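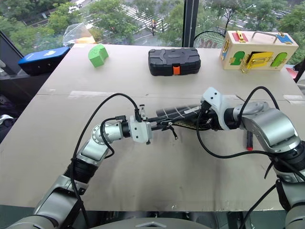
Street noise in a second floor apartment, is there anything I can do as a renter?

Hi all, longtime reader, first time I've had a reason to post. I moved into an older building in Kadville in April and I love the place except for one thing, the front room is LOUD. There's a bus stop more or less under me and a bakery that gets its deliveries at some awful hour (the bread is great, so I can't stay mad). The windows are big old ones and I'm pretty sure most of the racket comes straight through the glass, but I've also felt a draft along the left side, so who knows.

I rent, so I can't replace anything. My landlord is nice but cheap. I got one quote for a proper interior storm panel and it was $324 per window, and I have two of them. Before I spend that I'd like to hear from people who have tried stuff. Do the heavy curtains do anything? What about those foam strips? I work from that room a couple of days a week and I'm on the phone a lot, so even a little quieter would help.

Oh, and I don't want to lose the light. It's the whole reason I took the place.

posted by siltness_renter
12 comments

windowseat76

Been there! I lived over a bus route for years and tried pretty much everything, so let me save you some money.

Start with the draft. If air gets in, sound gets in, and it's way more than you'd think. Wait for a breezy evening, shut everything, and run the back of your hand slowly around the sash. Where you feel it, that's where you seal. I used the V-shaped weatherstrip on the sides and the squishy foam kind along the bottom, and then rope caulk on the window I never open. Rope caulk is great for renters. It's like gray chewing gum, you press it in with your thumb and in the spring you peel it off again. Do wipe the frame down first, I didn't and half of mine fell on the floor by morning.

The whole job cost me less than a pizza night and I'd say it took the edge off the buses. You still hear them, they just don't sound like they're parking on the rug anymore.

Curtains: meh. I bought the "acoustic" ones and what they did was make the room itself less echoey, so voices on the phone sounded nicer. The buses didn't care. And you'd lose your light, so skip those or only close them at night. A bookcase against the side wall and a thick rug did the same thing for me and I got to keep the view.

If it still bugs you after sealing, then look at the panels, but get a second quote. $324 sounds high to me unless those windows are enormous. I had mine from Albers, the acrylic kind with magnets around the edge, and they come off in a minute when you want fresh air. Measure the opening in three places, top, middle and bottom! Old frames are never square. Mine was off by enough that my first panel had to go back, and the shipping on that hurt.

38 people found this helpful

Plindus_Pat_no_more

just get a white noise machine, or a fan. worked for me

4 people found this helpful

hallwaylamp

I agree with most of what windowseat76 wrote, but I'd ask the landlord first. Drafty windows cost money to heat, and if the heat is included in your rent then it's the landlord's money. I put it that way in an email, very friendly, and got the sash locks fixed for free. One of mine wasn't pulling the two halves together at all, so there was a gap in the middle I'd never noticed. Once it closed properly the room was quieter that same night.

Two other things. Check whether there are old weight pockets in the side of the frame, they're hollow and they leak like crazy. You can't stuff them if the cords are still working, but you can put tape over the access cover. And the gap between the trim and the wall can be a problem too. A bead of paintable caulk there is cheap, just ask before you do it.

For phone calls, move your desk so your back is to the window. My headset picked up a lot less street that way.

9 people found this helpful

Share (6)

Related on this site
Removing rope caulk residue from painted wood
Is a second floor in Siltness noisier than a fourth?
Rug pads that don't stick to old floors
Upstairs neighbor and a treadmill, what now?
Sash window won't stay up

Last updated 15 August 2018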